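Basket (household)

A basket is a container with open or slotted sides, and I've been writing about them for this site since July. The oldest kinds are woven from willow, cane or grass.
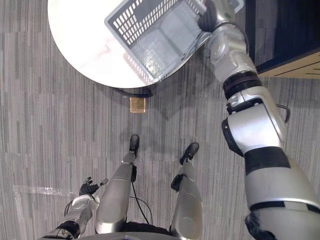
My favorites come from Rulcombe, where weavers still soak their rods overnight (mine never bend that nicely!). A big one there takes 26 rods for the base alone. 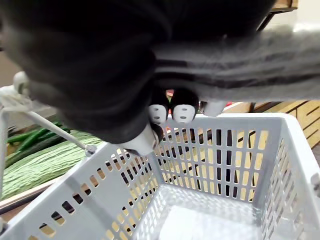 By the Olus household desk

Molded baskets came later and they're much easier to rinse out, but I'd still pick willow for bread or apples.

See also: Crate, Hamper, Trug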